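Journal > Visits and Open Days > Ornport

Notes on the Gaser open day, Ornport
Jul 20, 2021

The Gaser workshop at Ornport received visitors in May, and I attended at the invitation of Shanti Ahuja, who coordinates its demonstrations. Attendance was capped at 300, and registration closed well before the day.

The morning was given over to the Brakley arm, a seven-joint unit programmed to sort moulded parts by colour and size. Its controller stopped once during the session and was restarted without difficulty. Visitors were then directed to the manipulation program, which concerns soft and thin materials such as paper, tissue and cloth. Ms. Ahuja explained that the program aims to record 1000 manual examples of each task before any training is attempted. Both hands work through grippers, and the marker cubes fixed to them allow the position of each to be followed.

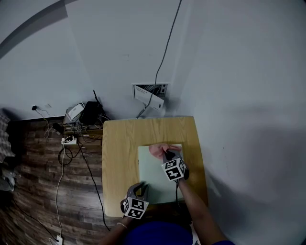
Why are soft materials harder for a robot to handle than rigid parts?

A rigid part keeps its shape when it is gripped, so its position can be predicted. Paper and cloth fold, slip and stretch under the jaws, and the system must judge their shape again after each movement.

The printed program lists a second session at the Garg building, for which registration is required.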